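Tretonix open day, February 5, 2018

The Tretonix lab is on the second floor, above the Rebane print shop. Sixteen of us signed up and we went through in two groups. Dalia Mockus took ours.

The first stop was the two-arm station. Both arms are bolted to one bar, and the table had a blue shopping basket, a navy backpack and a few books on it.

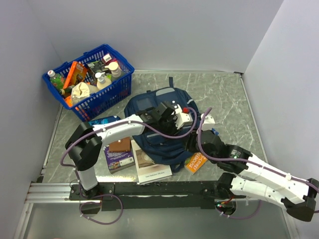

Dalia said bags are harder than boxes, as the fabric moves when a finger touches it. Her group is working on packing tasks until August.

After that Jianguo Feng showed us the workshop, where they print their own fingers. Coffee was downstairs. Parking is tight, so take bus 74 and get off at Prusier.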